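6월, 오후 작업분 정리
Skitance 핸드헬드 그리퍼 시연 수집, 야외 테이블 조건

목표는 병 집기·옮기기·내려놓기 시연을 실내 세트와 같은 형식으로 확보하는 것. 실내에서 학습한 정책은 유리 상판에서 접근 높이가 흔들린다. 지난주 로그를 보면 마지막 구간에서 손가락이 일찍 닫히는 경우가 대부분이었고, 상판 반사 때문에 깊이 추정이 틀어진 것으로 본다. 확인된 것은 아님.

설정
그리퍼 펌웨어는 그대로 둠. 노출은 수동 고정, 에피소드 사이에 바꾸지 않음. 에피소드 상한은 2000프레임. 넘으면 자동 절단되는데 절단된 것은 전부 버린다. 개폐 폭은 Sturkmont 로거로 기록하고 영상과 타임스탬프를 맞춘다. 로거 시계가 오늘도 밀려서 시작 전에 다시 동기화했다. 이 작업은 스크립트에 넣어야 한다. 손으로 하면 언젠가 빼먹는다.

시연 방식
손목을 먼저 맞추고 접근한다. 접근하면서 손목을 돌리면 자세 추정이 튄다. 닫기 전에 한 박자 멈추고, 닫은 뒤에도 한 박자 멈춘 다음 든다. 정지 구간이 없으면 분할기가 접촉 시점을 못 잡는다. 내려놓을 때는 병 바닥이 닿은 것을 손으로 느낀 뒤에 벌린다. 원격 조종 쪽(Bernora 암)은 이 감각이 없어서 놓는 동작이 매번 조금 높다. 두 데이터를 섞을 때 놓는 구간에 가중치를 따로 줄지 미정.

원격 조종과의 비교
같은 과제를 Bernora로 할 때 에피소드 하나에 평균 35초. 손으로 하면 훨씬 짧지만 속도 편차가 크다. 재생 속도를 맞추려면 시연자가 의식적으로 천천히 움직여야 한다. 오늘 초반 에피소드는 너무 빠르다. 버리지는 않고 표시만 해 둠.

문제
에피소드 401에서 자세 추적이 끊김. 나뭇잎이 화면 위쪽을 많이 차지하는 각도였고, 바람 영향인지 특징점 부족인지 구분이 안 된다. 그 전후로 추적 손실 9건. 모두 상체를 숙여 낮게 접근한 경우다. 다음에는 시작 자세를 한 뼘 높여 볼 것.

그리퍼 시점, 야외 유리 테이블
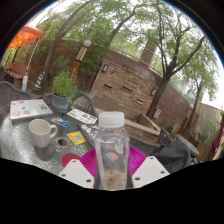
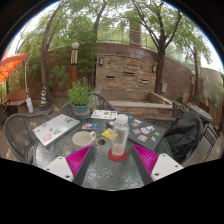
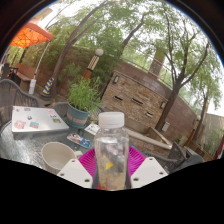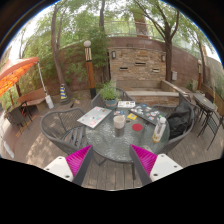

라벨링은 Dwivedi 도구의 새 분류표로 한다. 구간은 접근, 접촉, 이송, 해제로 나누고 병이 움직이지 않는 구간은 대기로 묶는다. 목표 위치를 좌표로 적지 말고 물체 기준으로 적을 것. 네 번째 사진에서는 병이 상판 오른쪽 가장자리에 있고 빨간 받침은 머그 바로 오른쪽에 비어 있으므로, 이런 배치는 '받침 밖'으로 분류한다. 두 번째처럼 병이 받침 위에 있으면 '받침 위'. 첫 번째와 세 번째처럼 손가락 사이에 병이 잡힌 프레임은 한 장만으로 집는 중인지 놓는 중인지 정할 수 없으니 개폐 폭 로그를 같이 본다. 투명 병이라 뒤쪽 무늬가 비쳐 자동 마스크 경계가 믿을 만하지 않다. 접촉 시작 프레임은 수동으로 찍는다.

남은 일
- 동기화 스크립트
- 추적 손실 에피소드 재처리, 특징점 하한 낮춰서 한 번 더
- 빠른 에피소드 시간축 보간 시험
- 불투명 병으로 같은 과제 수집, 비교용
- 로거 배터리 교체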